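Velldale Support
Search tickets Search Go
Print this page | E-mail this page
2 min read

Ticket 143: Right arm lags leader during drawer demos
Opened by: Alina Onu
Assigned to: Sorin Dinu
Priority: normal
Status: open, waiting on customer

Alina Onu, 19 April 2026
Two-arm teleop cell, Bosari leader handles. The task is put-away: open the drawer, place one item in it, close the drawer. The left arm tracks the operator normally. The right arm falls behind after several minutes of recording and then catches up in one jump. 28 episodes recorded, 4 rejected at review for the jump. No fault code. Base lights stay green on both arms.

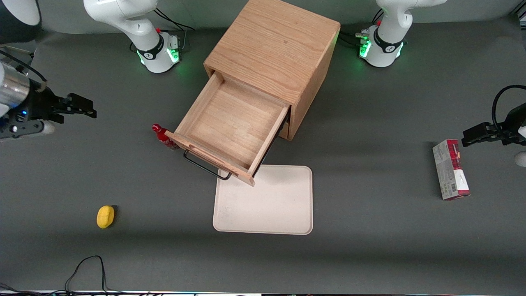
Cell with drawer open and both grippers open.

Sorin Dinu
Please send the recorder log for one rejected episode. Also confirm whether the leader handles share a USB hub with the wrist cameras.

Alina Onu
Log attached. Yes, same hub. Leader timestamps show gaps of up to 143 ms on the right side. Nothing comparable on the left.

Sorin Dinu
The gaps are on the input side, so the follower is doing what it is told. Steps:
1. Move the right leader handle to a port directly on the PC.
2. Leave the cameras on the hub.
3. Restart the recorder. Reloading the config is not enough.
4. Record with the carton as the target item and keep the wrist stream on. We want the full USB load. 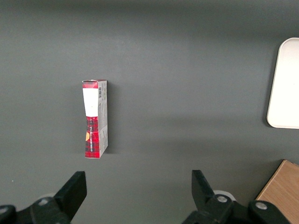
Do not change the smoothing filter yet. It would hide the jump in the playback and leave the bad timestamps in the data.

Alina Onu
Steps 1 to 4 done. Largest gap is now 54 ms. No jump felt at the handle. Corina Pascu ran the same test with a second operator profile and got the same result.

Sorin Dinu
54 is still over the limit set in your recorder config. Check the USB power saving setting on the PC and turn it off for all root ports. Then repeat step 4 and send the new log.

On the old episodes: drop the 4 rejected ones. Run the gap check on the others before training, as a short gap can pass a visual review.

Alina Onu
Zamfira Enache has the admin password for that PC. Setting will be changed tomorrow. Please keep the ticket open.

Last reply: Alina Onu
Print this page | E-mail this page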